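Floordrobe and Beddrobe

A floordrobe is a pile of worn or half-worn clothes kept on the floor where a wardrobe would do the job. Its close cousin is the beddrobe, the same heap moved up onto the mattress, and I've run one for most of my adult life, so I feel fairly qualified to write the entry!

The word is a plain mash-up of floor and wardrobe. At Clillwood, where I shared a house for 3 years, we said "the heap" and everybody knew whose was meant.

What goes in it

Mostly things that aren't dirty enough for the wash but have been worn once, so they can't go back in the drawer (my mum's rule, and I've never shaken it off). Jumpers, joggers, black tops. Black is the worst of the lot, as it goes dull in a heap and picks up every speck of lint going – a sticky roller helps, or a damp rubber glove if you've run out of sheets.

Sorting one out

I do mine before changing the bed. Pull out one garment at a time, shake it, turn it the right way out and look at the label. Anything with printed lettering I wash inside out at 30. Fold the keepers in thirds, then in half. A full heap takes me roughly 9 minutes, longer in June when the shorts come out and the jumpers haven't gone away yet.

Bedding

A busy sheet hides a beddrobe quite well, I find, plaids and stars especially. Dark clothes on a plain white sheet look dreadful by comparison, and new black ones can leave dye on it.

See also: airing chair, ironing mountain, the bottom of the bed.

Last edited Feb 15, 2020
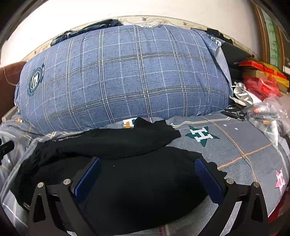
Reece Entwistle: I'd add hooks to the see also list. Put a row up behind our bedroom door and the heap halved, though now the door won't open all the way. And thirds is wrong for hoodies, you want the sleeves in first and then roll from the bottom up.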